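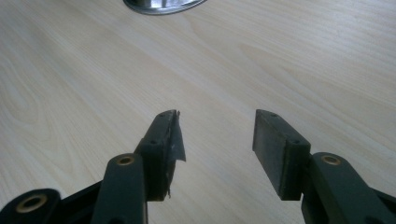 Table care evenings start again in March 2025

The Menon reading room has its tables back, and with them the evening class on looking after wood at home. Irena Szulc taught it through the winter two years ago and has agreed to take it on again. The first session covers tabletops: cleaning, rings from cups, small scratches and dull patches.

Places are limited to 12 per session. The cost is $18, which covers cloths, wax and a printed sheet to take home. If you came last time and still have your sheet, please bring it, as Irena has changed the part on oil finishes and will go over the differences.

You don't need to bring furniture. A drawer front, a cutting board or a loose shelf is fine. Please leave painted pieces at home for now. Old paint needs testing before anyone sands it, and we don't have the kit for that.

A few points from Irena for anyone who can't make it:

Wipe a pale tabletop with a cloth that is damp and well wrung out, then dry it along the grain. Most of the cloudy marks she gets asked about come from spray polish put on over old spray polish. A drop of dish soap in warm water will usually lift it, though it may take two or three goes.

Try any product on the underside first and leave it overnight.

Felt pads under lamps and bowls should be changed when they go hard. Grit gets stuck in them and scratches the finish each time the lamp is moved.

Keep a table out of direct sun if one half of it is always covered. The covered half will stay a different color, and sanding is the only way to even it out.

Ntombi Fourie is taking names at the front desk. You can also leave a note in the class box by the stairs with your phone number on it. The second session, on chairs and loose joints, will be held if the first one fills up.

We are also looking for clamps. The class had to share in January when Oliwia Piątek ran the picture frame workshop, and it slowed everyone down. Any size will do, as long as the screw turns. Leave them with Ntombi and put your name on a piece of tape if you want them returned.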